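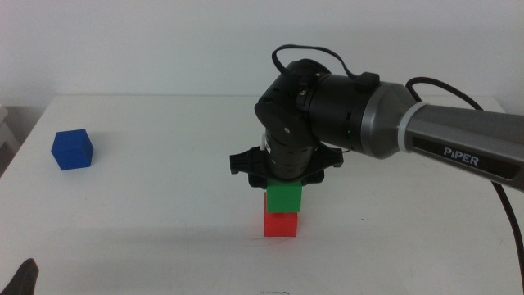
*A PiPER arm at the green and red cubes, with the blue cube off to the left.*

**For release in July**

# Stakarano opens orders for block-stacking kit, publishes its misses

MALTLOW - Stakarano is now taking orders for Rerar, a starter kit that teaches a tabletop robot arm to stack small cubes. The company would like buyers to read the test results before they read the brochure.

Rerar is sold as software, a set of practice tasks and a support plan. The arm is not included. Stakarano ran 1,396 stacking attempts on its own bench ahead of this release. The arm left a standing stack in 1,318 of them. The full log, with every failed attempt marked, goes to anyone who asks for it, customer or not.

"I have sat through a lot of robot demos, and I believed very few of them," said Maiara Frota, product lead at Stakarano. "A stack of blocks on a clean white table is an easy job. We picked it for that reason, and I don't want a school or a small shop thinking it means the arm can pack their orders."

The kit works from camera views, including one close to the gripper. In that view the software has to find a cube, judge how far off it is and plan the reach. Most of the logged misses came at this step, according to Gediminas Bite, who ran the tests.

"It misjudges depth on a plain surface," Bite said. "We've improved that. We haven't fixed it, and I would be careful with any vendor who tells you they have." 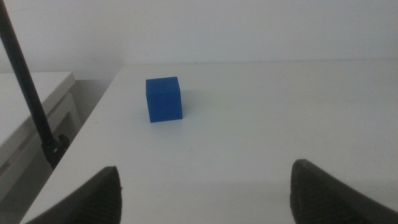 ## What the trial users reported

Lins, a training center, used an early version of Rerar for one term. Instructor Dalva Guerra said setup took her class 2 afternoons, against the single hour promised in the draft manual. The manual has been corrected.

"My students liked it once it ran," Guerra said. "I'd still want to see it with cups, or keys, or anything with an odd shape. So far I haven't."

Stakarano makes no claim for Rerar on objects other than cubes. Baiba Siliņa, who handles support, said requests for other shapes are being collected but no date has been set.

## Ordering

The first batch is limited to 108 kits. Orders can be canceled without charge until the kit ships. Buyers should check with support that their arm and cameras are compatible before paying.

**Press contact:** Welington Sales, Stakarano, Maltlow. Test logs are available from the same desk.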